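# Kendatar garden cane bundle: one season in

I bought the Kendatar bundle in February to replace the bamboo canes that had been rotting behind my shed for years. It costs a bit more than the ones at the supermarket and less than the steel-cored plastic sort. I grow runner beans, sweet peas, tomatoes and a row of dahlias on an open plot at Tarkside, where the wind comes straight up the hill, so canes get a hard life with me.

The bundle holds 18 canes, tied at both ends with paper twine, plus a bag of rubber caps. The label gives the length as 253 cm. I measured three and they were all within a centimetre of that. It's long enough for beans once you have pushed the bottom foot into the ground. It is too long for most small cars. Mine went home with one end on the dashboard.

## Thickness

My main complaint is that the canes vary a great deal. The label says they are graded, but it doesn't say to what. A few in my bundle were as thick as a broom handle at the base and a few were closer to a pencil at the tip. I sorted them before using any, put the stout ones at the corners of the bean frame and kept the thin ones for sweet peas, which don't need much.

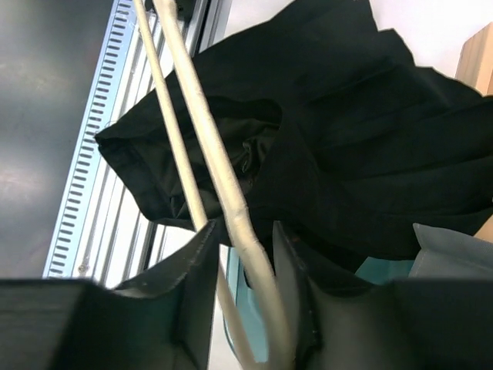
*Thin and thick side by side. The joint shows clearly on the thicker one.*

Look at the joints when you sort. A cane with a pronounced bend near a joint will still hold up a tomato plant, but it makes an untidy wigwam and the string slips. I put the crooked ones in among the dahlias where the leaves hide them.

If you need canes that match, for a fruit cage or anything with netting stretched over it, buy something else. Hadiza Nwachukwu, on the next plot, uses the Issa plastic-coated ones and hers are all the same. They are also bright green and she has had two split along the coating, so there is a trade-off.

## In the ground

The bottom ends are cut square and not pointed. In dug soil this makes no difference. In my heavier bed I had to make a hole first with an iron bar, and one cane split when I tried to force it. I cut the damaged part off and it now does for the peas.

The bean frame was up from late spring until I cleared it in October. It leaned in the worst of the wind but nothing snapped. The year before, with old supermarket canes, I lost half the row in one night and had to pick beans off the floor. I did use more string this time, so the canes may not deserve all the credit.

The rubber caps are poor. They are too wide for the thin canes and a tight fight on the thick ones, and by August several had perished or blown off. Please put something on the ends all the same. I have used corks, and small yoghurt pots upside down.

## After a season

I washed the soil off, let them dry in the greenhouse and stood them upright in a corner of the shed. The feet have darkened where they were buried and two feel soft if you press with a thumbnail. I will trim those. The rest look good for another year at least, perhaps two — more than I had from the last lot.

Kendatar also sells the same canes in a trade pack of 152, which would suit a shared site. We talked about splitting one at Bosovside, where I help out, but there was nowhere dry to keep it.

**Good:** long, strong at the joints, mostly straight, no plastic wrapping.

**Bad:** uneven thickness, useless caps, awkward to get home.

I'd give them four out of five for beans and three for anything that has to look neat. I'll be buying a second bundle for the tomatoes, and sorting it in the car park if they let me.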